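Repainting the kitchen cabinets this month. Keeping notes in one thread so I stop answering the same question in texts.

1/ I got quotes from two shops. Gelberg wanted $3,840 to spray everything off site. Hoxha was cheaper but couldn't start until June. I'm doing it myself.

2/ The doors are the slow part. Take them off, number them inside the hinge cup, bag the screws with the same number. I skipped the bags last time and paid for it.

3/ Primer matters more than paint. I used Brurnholm, 2 coats, and sanded between them. It cost $69 a can. The cheap stuff let the old stain through on my test door.

4/ Wait on the second coat. The can says 60 minutes. My basement is cold, so I give it overnight. 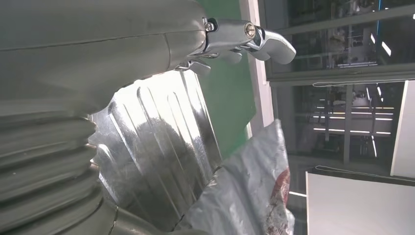
5/ Color took me longer than anything. Plain grey looked blue in our light, so I went a little toward green - the pale grey-green on the arm housing is close to what I wanted. Matte, too, and I can live with slight scuffs like those. I also like how it sits next to the polished chrome, so I'm keeping our old chrome pulls.

6/ Uppers are done. Lowers start this weekend.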